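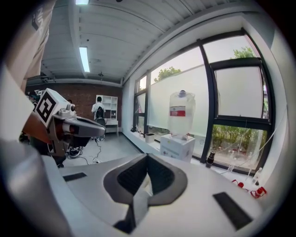
Home & Energy | Power Bills

4 min read

The sales manager for Voltora's home battery range has an answer ready for most things. Ask him how long the unit takes to pay for itself and he says "sooner than you'd think," then waits for the next question.

I asked again. He said it depended on the household, the tariff and "how engaged the customer is with the app." I asked for a typical household. He gave me one that saved $717 a year, runs its dishwasher at noon and has nobody home after tea.

"Those are modelled savings," he said, when I wondered whether such people existed. "We're very upfront about that."

The brochure is upfront about it on page 22, in grey type.

An electrician who has been fitting batteries in the suburbs since before the rebates was less cheerful. She has installed Voltora and its rival Skandis and reckons there's little between them. "They're decent boxes. The trouble is the bloke at the door has already told them they'll never see another bill." Her own customers ring her in July, when the panels are making bugger all and the bill turns up anyway.

She charges $525 to come out and reconfigure a system somebody else has set up badly. She did two in the week we spoke.

I put that to the sales manager. "Installer quality is an industry-wide conversation," he said. Would Voltora cover the cost? It would "look at each case on its merits."

He doesn't have a battery at home himself. He rents, he told me, and the landlord isn't keen.

13 May 2023

Filed under: Solar, Batteries, Consumer

Share this story | 22 comments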